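Ion Beam Hall, Drirklow Laboratory
Pre-run safety checklist with inspector's comments, July

Items marked C carry a comment. The run may not start until every C is signed off by the shift lead.

Access and interlocks
1. Search button pressed at both ends of the hall. OK
2. Door interlock drops the beam shutter. OK
3. Warning lamps lit on the control side. C
Lamp over the north entrance flickers. Replace before high voltage goes on.

High voltage
4. Earthing stick on its hook, cable unbroken. OK
5. Ion source platform discharged and tagged. OK
6. Barrier tape at 20 kV supply. C
Tape has come away at the pump end. Sharon Mosoti to put up the rigid barrier from the Saavedra line, which is down until the autumn anyway.

Vacuum and gas
7. Turbo pump at speed, no alarm. OK
8. Gas cell regulator leak tested. C
Bubbles at the second fitting. Retightened, tested again, no bubbles. Test again after the first bottle change.
9. Hydrogen bottle chained top and middle. OK

Cryogenics (X-ray detector)
10. Oxygen monitor reads normal and alarm sounds on test. OK
11. Helium vent line clear to outside. OK
12. Face shield and gloves at the fill point. C
One left glove missing. Brock Chan has ordered a pair. No fills until they arrive.
13. Fill log up to date. C
The last two entries have no initials. The log is at 3000 litres for the year and the Konen contract is due for review at that figure.

Radiation
14. Area monitor checked with test source. OK
15. Film badges worn by all on shift. OK
16. Lead glass window free of cracks. OK

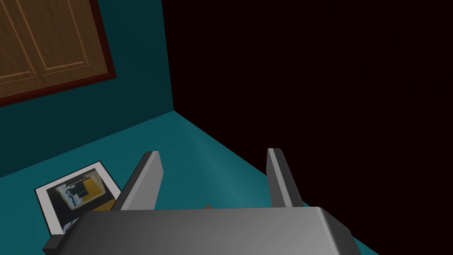 Wafula Ndung'u
Inspector, Beam Hall Safety

General comments
Walking the hall took 45 minutes. The cable trench covers noted last time have been fixed down and need no further action. The Woreck chiller is still dripping at the drain, so keep the tray under it and empty it at each shift change.

Jeptoo Mbwambo asked whether item 8 has to be repeated when only the target gas changes. Yes, every time a fitting is opened.

Copies to shift lead and control room. Phone extension for faults: 300.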